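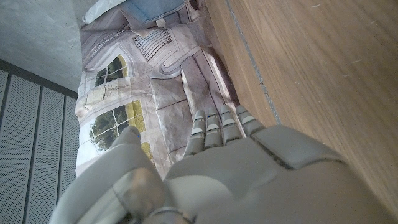 쿠션 아래쪽 누르는 중. 손가락 네 개 다 뻗은 상태

2026년 8월 27일

또 늦게 씀. 졸리다. 안 쓰면 내일 다 까먹을 거라서 씀. 순서 뒤죽박죽이어도 그냥 둔다.

동아리방 도착하니까 드리스가 먼저 와 있었음 (Driss Ramadan, 이번 학기부터 우리 조. 제어 담당). 인사도 없이 바로 "엄지 오프셋 누가 건드렸어?" 나다. 내가 건드렸다. 어제 집에 가기 직전에 값 바꿔놓고 메모 안 남김. 할 말 없음. 다음부터는 바꾸면 바로 파일 맨 위에 적기로. 드리스는 화난 건 아닌데 한숨을 길게 쉼. 그게 더 미안하다.

오늘 할 일 원래 계획:
라잔 손가락 캘리브레이션 다시
쿠션 누르기, 집기, 놓기
로그 정리해서 Datedach에 올리기
발표 슬라이드 첫 장이라도

한 일: 캘리브레이션, 누르기, 집기 조금. 로그는 반만. 슬라이드는 파일 이름만 만들었다.

라잔(Rajan)은 우리 손 이름. 누가 붙였는지는 선배들마다 말이 다르다. 대회 신청서에도 그냥 Rajan이라고 써서 냈음. 이제 못 바꿈.

과제는 부드러운 물건. 대회가 Trudach인데 올해 종목에 천 종류가 들어가서 다들 난리다. 작년엔 블록이랑 컵이었다고 함. 블록은 어디를 잡아도 모양이 그대로인데 쿠션은 손가락이 닿는 순간 모양이 바뀐다. 닿기 전에 계산한 위치가 닿고 나면 틀린 위치가 됨. 말로는 알고 있었는데 해보니까 진짜 짜증남.

건물 프린트 쿠션으로 시작. 창문이 두 개 있고 창문 너머로 나무 보이는 그림. 무늬가 많으니까 특징점이 잘 잡힐 줄 알았다. 잘 잡히긴 잡힌다. 너무 잘 잡혀서 문제. 창살 모서리, 발코니 난간 세로줄 이런 데에 점이 와르르 붙는데 정작 내가 알고 싶은 건 쿠션 가장자리가 어디냐는 거. 그림 속 건물 모서리를 물건 모서리로 착각한다. 손이 그림 속 선을 따라서 집으려고 감. 드리스가 그거 보고 "얘는 벽을 잡고 싶은가 봐" 했는데 나는 웃을 기분이 아니었음.

그래서 가장자리 찾는 부분 갈아엎음. 색 대신 깊이 먼저 보고, 무늬는 나중에. 이거 지난 5월에 선배가 하라고 했던 거다. 그때는 귀찮아서 안 했다. 그때 했으면 여름방학이 좀 편했을 텐데.

누르기는 꽤 괜찮았다. 네 손가락 뻗은 채로 아래쪽 가장자리를 누르면 천이 접히면서 주름이 생기는데, 그 주름을 다음 단계에서 잡는 게 아이디어. 평평한 데를 꼬집으려고 하면 손끝이 미끄러지니까 일부러 주름을 만들어서 잡자는 거. 누르는 힘을 조금씩 올려가면서 기록. 힘이 너무 약하면 주름이 안 생기고 세면 쿠션이 통째로 밀린다. 중간 찾는데 오전 다 감.

맨 오른쪽 손가락이 문제아. 자꾸 나무 쪽으로 벌어진다. 쿠션이랑 나무판 사이에 좁은 틈이 있는데 거기 빠질까봐 계속 긴장함. 한 번은 비상정지 눌렀다. 드리스는 안 눌러도 됐다고 하고 나는 눌러야 됐다고 하고. 이거 가지고 한참 말함. 결론은 손가락 벌어지는 각도에 제한을 건다. 둘 다 동의. 근데 누가 코드 쓸지는 안 정하고 밥먹으러 감.

점심은 Kastgate 건물 지하 식당. 줄이 길었다. 개강 직전이라 그런가 사람이 확 늘었음. 카레 먹음. 드리스는 샌드위치 사서 걸으면서 먹었다. 걸으면서 먹는 사람이랑 밥 먹으면 내가 느린 사람이 된다. 돌아오는 길에 지연 문제 얘기함.

지연. 이게 오늘의 두번째 큰일. 명령 보내고 손가락이 움직이기까지 가끔 300ms가 비었다. 항상은 아니고 가끔. 항상이면 차라리 보정을 하는데. 로그를 보니까 기록 저장할 때마다 튄다. 저장을 같은 스레드에서 하고 있었음. 이건 내 잘못 아니고 드리스 잘못!! (메모: 드리스한테 너무 신나서 말하지 말 것. 이미 신나서 말했다.)

스레드 분리하고 다시 돌리니까 튀는 게 없어졌다. 적어도 오후 내내는 못 봤음. 내일 오래 돌려보고 판단하자.

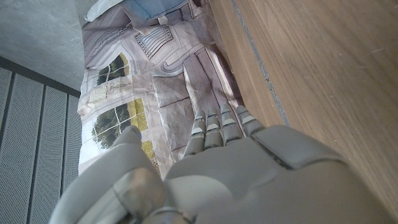
손끝이 프린트 바로 위에. 엄지 쪽에 작은 파란 불

오후엔 닿기 직전에 멈추는 거 연습. 손끝을 표면 바로 위에 두고 거기서 기다렸다가 천천히 내리는 방식. 바로 내려찍는 것보다 훨씬 얌전함. 문제는 구김이 많으면 "표면"이 어디냐 하는 거. 높은 주름 기준으로 멈추면 옆 손가락은 떠 있고, 낮은 데 기준으로 하면 높은 데가 먼저 눌린다. 손가락마다 따로 멈추게 하면 되지 않냐고 드리스가 그랬는데 그러면 손 전체 자세가 이상해짐. 둘 다 짜봤다. 따로 멈추는 버전이 숫자는 좋고 보기에는 징그럽다. 손가락이 제각각 꿈틀꿈틀. 심사위원이 보기 좋은 거 점수 주나? 규정집에 그런 말 없음. 그럼 징그러운 쪽으로 간다.

프린트에 문 그림이 크게 있어서 그걸 기준 삼아 구김을 재보려고 했다. 문짝이 네모난 판으로 나뉘어 있으니까 그 선이 얼마나 휘었는지 보면 천이 얼마나 구겨졌는지 나오지 않을까. 종이에 그려가며 설명했더니 드리스가 한참 듣고는 "대회에서는 무늬가 뭐가 나올지 모르잖아." 맞는 말. 삼십 분 날렸다. 그래도 디버깅용으로는 쓸 수 있을 거 같아서 코드는 안 지움. 폴더 이름 door_maybe.

조명도 봐야됨. 오후 지나니까 그림자 방향이 바뀌어서 주름 검출이 오전이랑 다르게 나왔다. 같은 코드 같은 자세인데. 커튼을 치고 형광등만으로 해보자고 했는데 커튼 고리가 빠져서 반만 쳐짐. 테이프로 붙였다. 우리 동아리 예산 대부분이 테이프로 가는 느낌.

교수님 잠깐 들르심. 손가락 움직이는 거 보시고 "힘 센서 값은 믿을 만해?" 이 질문만 하고 가심. 둘이 서로 쳐다봄. 믿을 만한가? 검증한 적이 없다. 영점은 맞췄는데 추 올려놓고 재본 적은 없음. 내일 아침에 제일 먼저 이거. 저울이랑 추 옆 실험실에서 빌릴 것. 지난번에 빌린 클램프 아직 안 돌려줬는데... 클램프 들고 가서 돌려주면서 추 빌리면 자연스럽다.

집기는 마지막에 몇 번 함. 주름 만들고 엄지 넣고 오므리는 거. 됐다 안 됐다 함. 잘 될 때는 진짜 잘 된다. 안 될 때는 엄지가 늦게 와서 주름이 벌써 펴져 있음. 눌러서 주름 만든 다음에 엄지가 오는 순서인데 차라리 엄지가 먼저 가서 기다리고 네 손가락이 밀어주는 게 낫지 않나? 이건 집에 오는 버스에서 생각남. 잊기 전에 적음. 엄지 먼저!!! 내일 해볼것.

로그 업로드하다가 Datedach가 또 로그아웃시킴. 비밀번호 두 번 틀리고 세번째에 들어감. 파일 이름 규칙을 조마다 다르게 써서 검색도 안 된다. 우리 조는 날짜_동작_시도, 옆 조는 그냥 test, test_new, test_new_real. 조장 회의때 말해야지. 근데 우리 조장이 나다. 회의 자료도 내가 만들어야 한다. 언제 만들지.

2조는 벌써 들어올리기 한다고 함. 수건으로. 살짝 구경하고 왔는데 손가락 두 개만 쓰더라. 간단하고 빠름. 부럽다. 우리는 왜 다섯 개를 다 쓰겠다고 했을까 (내가 그러자고 했음). 드리스는 규정에 무거운 쿠션도 있으니까 결국 우리 방식이 맞을 거라고. 위로인지 진심인지 모르겠다. 둘 다겠지.

저녁은 컵라면. 방 나온 건 아홉시 넘어서. 나오기 전에 손 전원, 콘센트, 창문 확인. 창문은 드리스가 했다고 했는데 나도 한 번 더 봄.

내일:
추 빌려서 힘 센서 검증 (클램프 반납!!)
엄지 먼저 순서로 집기
오른쪽 끝 손가락 각도 제한 — 내가 쓰기로 함, 문자로 정함
스레드 분리한 거 오래 돌리기
오프셋 값 파일 맨 위에 적기. 이건 지금 적어놨다
슬라이드. 제발 첫 장

엄마한테 전화하는 거 또 까먹음. 내일 점심때 하기. 운동화도 빨아야 되는데 주말에.

드리스한테서 방금 문자 왔다. 징그러운 버전에서 손가락 사이 높이 차이에 상한만 걸면 덜 징그러울 거라고. 이 시간에 그걸 생각하고 있었나 보다. 답장은 "ㅇㅇ 내일" 하고 보냄. 읽음 표시 바로 뜸.

지금 2355. 자야 된다. 알람 일곱시 맞춤.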